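Drinley panel-top carbon monoxide monitor, after 94 hours of flying

I bought the Drinley monitor to replace the cardboard spot detector that came with our airplane, a four-seat single with a heater shroud around the muffler. The spot had been on the panel long enough that the date written on it was no longer readable. A shroud heater depends on the muffler having no cracks, and ours had 1,855 hours on it at the last annual. It passed, but I wanted something that would make noise.

The monitor is a round unit that sits on top of the panel with a hook-and-loop patch. It has a white face, a yellow ring around the face, a digital number in the middle, and one button. The button turns it on, silences the alarm, and shows the peak reading, depending on how long you hold it. I still get this wrong. A long press shows the peak and a very long press clears it, and I have cleared it twice when I only wanted to look.

Setup took a few minutes. You turn it on outdoors, let it zero, and carry it into the cockpit. If you turn it on inside a hangar where somebody has just run an engine, it will zero to bad air, and the manual mentions this only on the second-to-last page. I would have put it on the first.

On the ground it reads higher than you might expect. Taxiing with a tailwind and the door cracked, I have seen the number climb and then drop back to zero once we turned. It did not alarm. In cruise with the heat on it stays at zero. On long full-power climbs with the cowl flaps open it shows a small reading, and my mechanic, Facundo Tapia, found a door seal that had gone flat along the bottom edge. With a new seal the climb reading went away. That repair alone made the purchase worthwhile for me.

The alarm is loud outside and only fair with a headset on. There is a flashing red light with it, and the light is what I would notice first. An audio output to the intercom would fix this. The Talton unit has one, but it costs more and needs a cable across the panel.

Battery life is good. I charge it every 12 flights or so from a USB port. The charging socket is on the bottom, so you have to pull it off the patch every time, and the patch on mine started to let go after seven months. I replaced it with a strip from the hardware store.

The number is easy to read in daylight. At night the lowest brightness is still too bright for me, and it reflects in the windshield if you mount it far forward. Move it back toward the pilot and the reflection goes away.

I would buy it again. Check the sensor expiration date on the back before you accept it from a dealer.

Comments

Babita Awasthi
We have the same one in a club airplane. People forget to turn it on, so we added it to the before-start checklist.

Tetteh Laryea
Does it keep a log? After a friend's heater scare his shop wanted to see readings over time.

Geeta Kanaujia
@Tetteh no log, peak only. I write the peak down with the tach time at shutdown.

Sarla Nigam
Is the yellow ring any use? I would have thought plain white was easier to spot.

Reply from the author
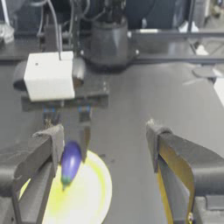

The ring on the monitor helps more than I thought it would, Sarla. A white face on its own gets lost against chart paper and glare on the glareshield. With a bright yellow rim, like the one on the round white plate in the photo, the edge of the disc stays distinct and I know where to look for the number. The color does nothing after dark, when the display is all you see.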